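Workshop > Guides > Plivholm arm > Bedside set-up

20/05/2024
By Lertchai Yimyam

Section 5: Drawer run beside the bed

1. Bring the arm in with the gripper closed or nearly so, fingers pointing at the skirting board.

2. Stop in the gap between the nightstand and the bed. 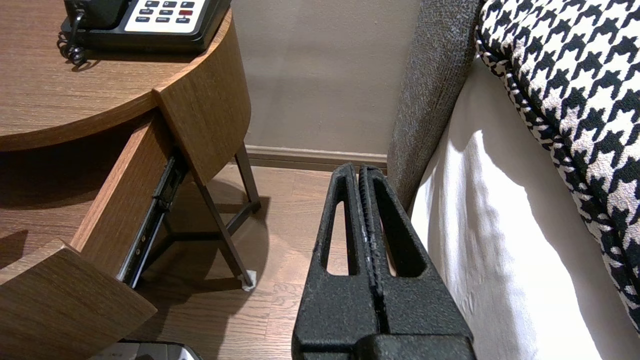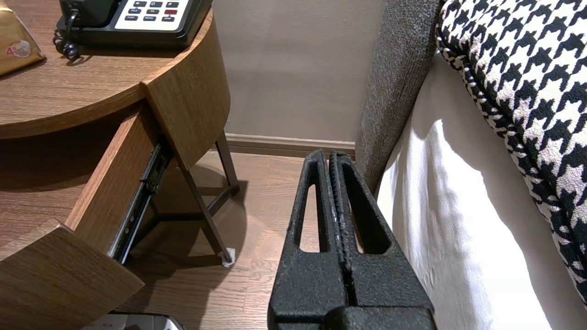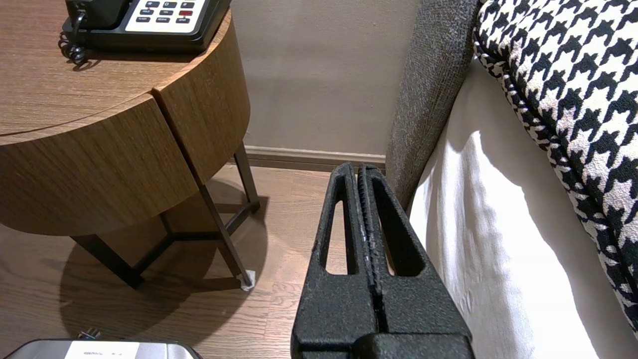 3. Set the side clearance to 12 mm. Kamol Chuensuk used 5 on the first build and kept catching the sheet.

4. Save the position as 239 – the drawer routine looks for that number.

5. Run the routine at low speed, then check the log for stalls.

Note: Positions above 1000 are kept for the Otville bench.

Caution: Keep fingers and loose bedding away from the drawer slide while the arm is powered. Switch off before moving any furniture.

Related
Nendemach wrist mount – fitting
Ratanaporn controller – first start
Replacing finger pads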